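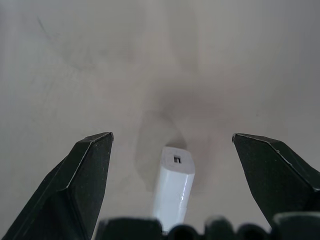 Chapter 6
Strength Returns and How to Read Them

6.1 Purpose of the return

An army in the field has to know how many people it has. The figure is needed for rations, pay, transport, accommodation, ammunition scales and replacements, and each of these branches needs it in a slightly different form. The strength return is the document by which a unit reports its numbers to the headquarters above it. It was compiled by a clerk, signed by an officer and sent up at a fixed hour, in most formations 6 p.m. The figures it carries describe the unit as it stood on paper at that hour.

The previous chapter dealt with records of individuals: enlistment papers, service books and casualty cards. A strength return rarely names anyone below the rank of captain. Its value to the researcher lies in its regularity. Where a full run survives, it gives a continuous series against which the entries in personal files and unit diaries can be checked. A soldier whose file shows a transfer in August should appear as a decrease of one in the losing unit and an increase of one in the gaining unit. When he does not, one of the documents is wrong, or the transfer took effect on a date other than the one recorded.

This chapter covers the layout of the return, the terms used in its columns, the errors most often met with, and a method for reconciling two returns that disagree. Examples are taken from the papers of the Skidovel garrison and from the depot at Zemau, both of which are held in the Hoxha collection.

6.2 Terms

The following terms appear throughout the chapter. They were not used uniformly, and the notes on usage should be read along with the definitions.

Establishment. The number of officers and other ranks a unit is authorized to hold. It is set by a table issued from above and does not change when people come or go.

Posted strength. The number of personnel who belong to the unit for purposes of record, wherever they may be. It includes those in hospital, on leave, on courses, under arrest, and detached to other units.

Ration strength. The number of people the unit is responsible for feeding on a given day. It includes attached personnel and excludes the unit's own personnel who are being fed elsewhere. In some formations civilian labor was included as well, usually under a separate heading.

Effective strength. The number available for duty. This is the least stable of the terms. Some clerks deducted only the sick. Others also deducted cooks, drivers, storemen and anyone else who could not be put into the line.

Attached. Serving with the unit but belonging to another. Attached personnel should appear in the posted strength of their parent unit and in the ration strength of the unit with which they serve.

Detached. The reverse of attached. Every detachment in one return should have a matching attachment in another, although the two entries may be several days apart.

Struck off strength. Removed from the posted strength. The usual grounds are death, discharge, transfer, or an absence that has gone beyond a set limit. The date of striking off is an administrative date. It should not be taken as the date of the event that caused it.

6.3 Layout of the form

The standard form was a single sheet printed on one side. The heading gave the unit, the place and the hour. Below it came a grid with ranks or rank groups down the left side and categories across the top. Officers were shown separately from other ranks, and a total line closed each group. The foot of the sheet had a space for remarks, which is often the most useful part of the document.

Three variants are found in the Hoxha collection. The long form has a column for each category defined above. The short form combines attached and detached into a net figure, so that a unit with the same number coming in as going out shows zero. The signal form reduces the grid to a string of letter groups and numbers for sending by wire or radio. Signal forms were meant to be destroyed once the written return had arrived – those that survive do so because the written return was lost or because a clerk filed both.

Researchers should establish which variant they are using before they extract any figures. The short form cannot be used to calculate ration strength without a second source. The point is made in detail by Ye-seo Nam, whose study of the Zemau depot showed that earlier estimates of its size had been taken from the net column and were too low in every month examined.

6.4 A worked case

A long-form return from the Skidovel garrison gives a ration strength of 1,723. The garrison's establishment was roughly 1,000, and several published accounts have treated the larger figure as a copying error. It is not one. The remarks at the foot of the sheet refer to two labor companies and a transport column, all of them in transit to Culero and all drawing rations at Skidovel until road movement was resumed. None of these units appears in the garrison's posted strength.

The same return shows 74 other ranks detached. The depot at Zemau, where most of them had been sent, shows 20 fewer as attached from Skidovel at the same hour. The difference has two possible sources. The first is timing. A party that left the garrison in the morning could be entered as detached that evening and not be taken on by the depot until the following day. The second is destination. The Skidovel sheet lists detachments under one heading and does not say where each party went.

The order of work in a case like this is as follows. Obtain the returns of both units for the three days on either side of the one in question. Plot the detached and attached figures side by side. If the gap closes within a day or two, timing is the likely cause. If it persists, look for a third unit whose attached column rises as the Skidovel detached column rises. Movement orders, where they survive, will usually settle the matter.

6.5 Conventions used in the tables

In the tables that follow, figures are given as they stand in the original even where the column has been added wrongly. Corrected totals are shown in square brackets. A dash in the original is shown as a dash and is not converted to zero – some clerks used it for nil and others for information not received. Illegible digits are marked with a question mark. Officers are placed before the stroke and other ranks after it.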